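Drullisura Folding Work Table, 6 ft

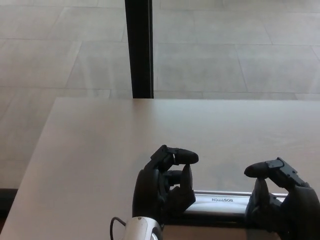
Kaltico Rentals, Tables and Seating Department

The Drullisura is our standard six-foot table for markets, church suppers, training days and craft sales. It is the one most customers mean when they phone and ask for "a regular table." We rent it by the day or the week, and used stock is sold off every December.

Availability

We carry over 300 of these at the main warehouse. Orders of 100 or fewer can usually be filled on short notice outside of wedding season. For larger orders please call ahead and ask for Karine Turcotte at the order desk. She can hold stock for you with a deposit.

What comes with it

Each table comes with its legs attached and folded. Linens, skirting and leg risers are extra and are listed on their own pages. Clamps for banners and signs are at the counter. Please don't use staples, tacks or duct tape on any part of the table. Painter's tape is fine if you take it off the same day.

Setting up

Lay the table face down on a blanket or a clean floor. Open one set of legs until the brace locks, then the other, and push each locking ring down over the joint. Turn the table onto its long side first and then stand it up. Two people should do this. On grass or gravel, put a square of plywood under each foot. We have squares if you need them, no charge, but we do want them back.

The legs are a fixed height. If you need a standing-height table for a bar or a registration line, look at the Novevus instead, or add risers to this one. Risers fit all four legs and must be used as a full set.

Seating

Three chairs fit comfortably along each long side, so six people to a table with the ends left open. You can add one at each end for a meal, although the person sitting there will have the leg brace to deal with. For a buffet we suggest leaving a clear aisle on both sides and letting people serve themselves from either one.

Care and cleaning

Wipe down with warm water and dish soap. No bleach, no scouring pads. Coffee and mustard come off easily if you get to them the same day. Candle wax should be left alone and we will take it off here. Hot pans need a trivet or a folded towel. Damage from heat is charged at the replacement rate, and so are knife cuts.

Tables do not have to be washed before they come back, but food has to be cleared off and they should be dry when they are stacked. Stack them face to face. Please don't leave them outside overnight, even under a tarp.

Delivery and pickup

Delivery is to the ground floor, at a door our truck can back up to. Stairs, elevators and long carries are quoted separately. Setup and takedown can be added to any order. If you are picking up yourself, a minivan with the seats out will take several tables lying flat. Bring your own straps. We load, you tie down.

Related items

Novevus standing-height table
Piątek stacking chair, with or without seat pad
Table cart, flat, for moving folded tables indoors
Linen, six-foot drop, white, black or grey

Catalogue number 123. Questions about delivery routes and truck access go to Keegan Hiebert in dispatch. All other questions go to the order desk.

Page last updated April 10, 2019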